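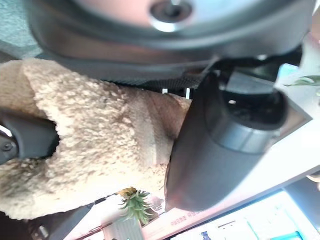
Clinics should put the cost of aftercare in the first quote. When I booked my hernia repair at Brumberg, the price sheet covered the surgeon, the room and the anesthesia. It left out the support binder, the dressings and the second follow-up visit. Those came to 706 dollars, and I heard about them the week before the operation, when I had already arranged my time off.

I don't think anyone was trying to trick me. The front desk was polite and the surgery went fine. But a patient comparing two clinics can't do it fairly when one lists everything and the other doesn't. Nautiyal had quoted me 300 more, and its sheet included the binder.

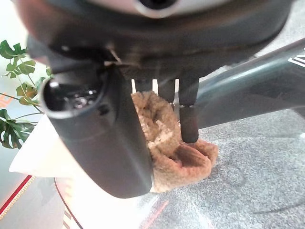 Tan cloth on a gray speckled floor.

Some 30 minutes with a nurse and a printed list would have fixed this – most of the items are the same for every patient. I'd like to see that list handed over at the first visit, with prices, before anyone signs.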